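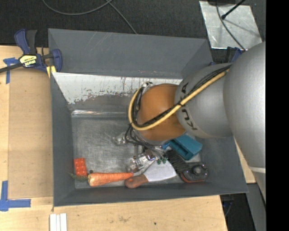

4.3 ビン領域の登録と把持候補の確認

本節では、把持計画ソフトウェア Ollar にビンの作業領域を登録し、把持候補が正しく生成されることを確認する手順を説明します。カメラとロボットの座標合わせ(4.2節)が完了していない場合は、先にそちらを実施してください。

4.3.1 準備

・ビンをクランプで作業台に固定します。固定後に手で押し、動かないことを確認してください。
・ロボットのケーブルとホースが、アームの動作中にビンの縁へ触れない取り回しになっていることを確認します。
・確認用の物品をビンに入れます。形状と材質の異なるものを混ぜてください。レンガ形のブロック、ニンジン、幅の広い刃の付いたスクレーパーなどが使えます。
・物品は壁際にも置いてください。中央だけに置くと、壁との干渉判定を確認できません。

注意:作業台にテープで位置の目印を付けている場合、貼り替えた後は必ず4.2節からやり直してください。

4.3.2 ビン領域の登録

1. 制御盤の運転モードを「手動」にします。
2. Ollar の「シーン」タブを開き、「ビン領域」を選択します。
3. 「背景取得」を押します。このとき、ビンの中は空にし、アームは待機姿勢に戻しておきます。
4. 表示された点群の上で、底面の四隅を時計回りに指定します。
5. 「壁面を推定」を押します。側面が傾斜しているビンでは、「垂直壁とみなす」のチェックを外してください。
6. 推定された壁面が点群と重なっていることを確認し、「保存」を押します。

備考:底面に細かい擦り傷のある金属や、反射するテープが使われていると、その部分の点群が欠けることがあります。欠けが底面の端に集中する場合は、手順4で「平面補間」を有効にしてください。補間に使う点数の初期値は2637です。

4.3.3 把持候補の生成

1. 物品をビンに戻し、「認識」タブで「シーン取得」を押します。
2. 領域分割の結果を確認します。重なった物品が一つの領域になっている場合は、「分割感度」を一段階ずつ上げます。
3. 「計画」タブで使用するグリッパのモデルを選択します。
4. 「候補生成」を押します。干渉のない候補は緑、壁または隣の物品と干渉する候補は赤で表示されます。
5. 緑の候補を一つ選び、「経路を再生」で画面上の動きを確認します。

注意:グリッパのモデルには配線とホースの形状が含まれていません。「付属物の余裕」に実機の張り出し量を入力してから経路を再生してください。手首を大きく回す経路では、配線がたるんで物品に掛かることがあります。

4.3.4 実機での確認

1. 速度を手動の最低値に設定します。
2. 「接近のみ」を選択し、実行します。アームは物品の上方で停止します。
3. グリッパの中心と画面上の候補位置を見比べます。ずれがある場合は実行を中止し、4.2節に戻ります。
4. ずれがなければ「把持まで」を選択し、再度実行します。
5. 結果を「成功」「失敗」「保留」から選んで記録します。

警告:実行中はビンの中に手を入れないでください。物品を置き直すときは、必ず「停止」を押し、画面の状態表示が「待機」に変わってから行います。

4.3.5 表示されるコード

385 ビン領域が未登録です。4.3.2の手順を実施してください。
785 緑の候補がありません。物品の配置を変えるか、「付属物の余裕」の値を見直してください。
2238 経路の途中で特異姿勢を通過します。別の候補を選択してください。

透明な物品や光沢のある物品で785が続く場合は、「認識」タブの「露光合成」を有効にしてから、シーンを取得し直してください。設定の詳細は6.1節を参照してください。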